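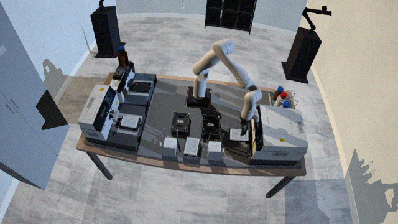
The finger-prick diet

Are home food intolerance tests worth the money, or would you be better off with a notebook?

A friend of mine stopped eating eggs last year on the advice of a PDF. She had been bloated and tired for months, she had seen an advert on a bus shelter in Tudivden, and she had paid £126 for a small cardboard box with two lancets and a strip of card inside. She pricked her finger, let the blood soak into the card, posted it off, and got back a traffic-light chart with nine foods in red. Eggs were at the top. So were cow's milk, wheat, yeast and, a little oddly, cranberries, which she eats in December with everything.

She felt better within a fortnight. She will tell you so at length, and I believe her. What I have trouble believing is the chart.

Tests like hers are everywhere now. Clundance, the firm behind the bus shelter, sells three sizes of kit, with the dearest promising to check your blood against several shelves' worth of groceries, from almonds to turbot. Sostbridge does much the same thing in nicer packaging and will sell you the vitamins afterwards. Yáñez, a newer arrival, offers a subscription, so that you can find out every season what has newly turned against you. All three use the language of medicine quite heavily, and all three have a line in small grey type near the foot of the page saying that the results are not a diagnosis.

I think that line deserves to be in bigger type.

What the kits measure

Most of them look for an antibody called IgG. Your immune system makes several sorts of antibody, and IgG is a common one. It turns up in the blood of healthy people after they have met all kinds of things, food included. Eat a lot of bread and you may well have IgG to wheat. Allergy specialists in several countries have been saying for years that this tells you what somebody has been eating, and that it may even be a mark of the body getting along with a food perfectly well. They advise against using it to decide what to give up.

It is a different business from the allergy tests a hospital might do, which usually look for IgE, and even those are read alongside a careful history of what happened, when, and after which meal. A positive result with no symptoms to match it can mean very little. The firms know this difference. Their websites explain it, somewhere, under a tab. But the adverts put the word "reaction" beside a picture of a sandwich and let you do the rest.

There is nothing fake about the measuring, as far as I can tell. The sample goes to a laboratory, the equipment does its job and a number comes out. I have no reason to think the number is wrong. A bathroom scale can be right to the gram and still be no use for telling you whether you are in love.

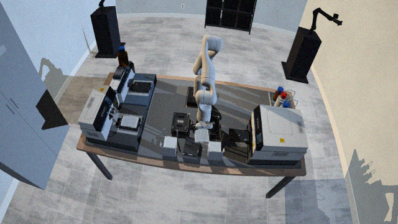
So can a blood test tell me which foods I am intolerant to?

For most foods, there isn't one that can. Coeliac disease is the big exception people think of, and it has a proper blood test you can get through your GP, though it is an autoimmune condition and a separate matter from intolerance. You need to be eating gluten for some weeks beforehand or the test may miss it. Lactose intolerance can be looked into with a breath test, or by cutting out milk for a while and seeing what happens when it comes back.

That point about gluten worries me more than the money does. Somebody who gets a red bar next to wheat, gives up bread that evening and only goes to the doctor months later may have made a real illness harder to find. The kits I looked at did mention coeliac disease. One of them mentioned it on the eleventh page of a booklet, after the recipes.

But she felt better

This is where any argument about these kits ends up, and it should be taken seriously. People do feel better. Clundance says it asked 2791 of its customers and that most reported an improvement after changing their diet. I asked the firm how they had been chosen, how many had been asked and had not replied, and whether anybody had been given a made-up list of foods to avoid, by way of comparison. I was sent a link to the page I had been asking about.

Think about what happens when somebody gets one of these charts. They stop buying takeaways, as it is impossible to order one without wheat, milk, egg and yeast. They cook. They drink less beer. They read labels and eat fewer things that come in foil. They have spent a fair sum of money and would quite like it to have been well spent. And they very likely bought the kit in the first place during a bad patch, and bad patches in the gut have a way of coming and going by themselves. You could hand out lists drawn from a hat and I would expect a good number of grateful emails.

A few people will have hit on something real, too. Wheat and milk are on a great many of these charts, and those are foods that do upset some stomachs. A stopped clock with wheat and milk painted on it would help the same people.

The trouble comes with everybody else. Nine foods is a lot to drop. Done by an adult for a fortnight it is mostly a nuisance. Done for a year, or done to a child, it can mean too little calcium, too little iron, or simply too little dinner. Sostbridge was still offering a family bundle when I checked its site in February 2025. The children on the page were eating rice cakes and looked delighted, so they must have been well paid. 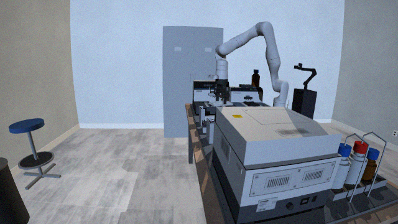
I also dislike the way the results are made to look so exact. My friend's chart gave each food a score to a decimal place. Egg white was separate from egg yolk. There was a dotted line between amber and red, and carrots had just squeaked under it, so carrots stayed. She took real comfort in that line. I asked her who had decided where it went and she said the lab, in the tone people used to keep for the bank manager. The booklet didn't say how the line was set, and neither did the helpline, which was polite and kept steering me towards a chat with a nutrition adviser, first session included.

The dull alternative costs the price of a notebook. You write down what you eat and how you feel for a couple of weeks, you take it to your GP, and if a food looks suspicious a dietitian can help you cut it out, wait, and bring it back in a planned way. The bringing back is the part that tells you something, and it is the part the kits are vaguest about. It is slow. Getting to see a dietitian can be slower still, and I don't blame anybody who has sat on a waiting list for paying to feel that something is being done. Much of this trade lives off that wait.

If you have weight loss you can't explain, blood where it shouldn't be, or a change in your bowels that won't settle, skip the notebook and the kit and ring the surgery. The same goes for swelling or trouble breathing after a meal, except that then you ring 999.

My friend, meanwhile, has let things slide. First it was yeast, on holiday. Then milk in tea, then the wheat, and by last month she was eating omelettes again with no ill effects that she cared to report. She still thinks the test was right. She reckons it cured her, and has been looking at the Yáñez subscription to make sure.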